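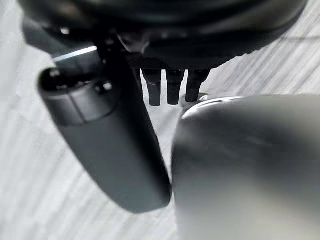

How do you get streaks off a pale gray tabletop?

Wash it with a little dish soap in warm water, wipe it again with plain water, and dry it with a clean cloth before the water can dry on its own.

We get this question more than any other since the new tops went in at Lirklow, so this month's house notes are mostly about that. The old tops were dark brown and hid nearly everything. Pale gray hides crumbs pretty well and hides smears badly, especially late in the afternoon when the light comes in low from the street side.

First, find out what kind of streak you have. Run a fingertip across it. If it feels slightly greasy or tacky, it is a film, and most films here are leftover cleaner. If it feels chalky, it is probably minerals from our water. If you can't feel it at all, look at it from the other side of the table. Some of the tops have streaks in the color itself, and those aren't coming out. Peiyu Duan spent most of a Thursday evening on one of them before Shiyu Lu found the same marks on the leftover sample piece in the closet.

For film, use one small squirt of dish soap in half a bucket of warm water. People tend to use far too much. Wring the cloth until it stops dripping and wipe in long passes from one end of the table to the other, overlapping a little. Circles look thorough but they leave arcs that show up once the top is dry. Then change the water and do it again with no soap. The second pass matters more than the first and is the one that gets skipped.

For chalky marks, lay a wet cloth on the spot for 30 minutes and then wipe. Please don't use vinegar. It works on the sink, but the supplier's care sheet for these tops says no acids, and Deming Lu has taped a copy inside the cabinet door. No scouring pads either, including the white ones sold as gentle. They dull the finish, and a dull patch catches dirt faster than the area next to it.

Pencil comes off with a plain white eraser. Ballpoint usually comes off with rubbing alcohol on a cotton pad, followed by water. Permanent marker is harder, and we would like to hear about it the same day – leave a note in the book by the door with the room and the table, and Kaiwen Long will look at it.

A few words on heavy items. Gray plastic tubs, cases, housings and anything else with a hard base can leave dark rub marks when they are dragged. Lift them, or put a felt mat down first. The mats are on the bottom shelf, left of the sink. If you find a rub mark, try the eraser before you try anything wet. Large smooth objects also leave a damp outline if they are set down on a top that was only just wiped, and that outline dries into a ring. Give the table a few minutes, or dry it properly.

About the cloths. The blue ones are for washing and the yellow ones are for drying. They go through the machine at 60 degrees Celsius (our washer is an import and doesn't show Fahrenheit), without fabric softener. Softener coats the fibers, and the coating ends up on the tables. We bought over 30 new yellow cloths in December, and a good number have already wandered off to other floors. If you have any upstairs, please bring them back. Paper towels are fine for a spill but they leave lint on these tops.

Several of you asked whether we should wax or polish them. The answer for now is no. Aleksi Pesonen tried a spray polish on the short table in the back room and it looked good for two days, then it started showing every handprint. It took three washes to get it off again. That table is back to normal.

The wood tops in the front hall are a different matter. They date from 1937, like the building, and they should not get wet at all beyond a barely damp cloth. Dust them dry and leave the rest alone. The oil is done once a year and the tin is kept locked up, so if you think a board looks thirsty, write it in the book.

The bucket lives under the sink with the handle facing out. Empty it when you are done, rinse it, and hang both cloths over the rail. Spare dish soap is on the shelf above the mats. If the last bottle is open, add soap to the shopping list on the cabinet.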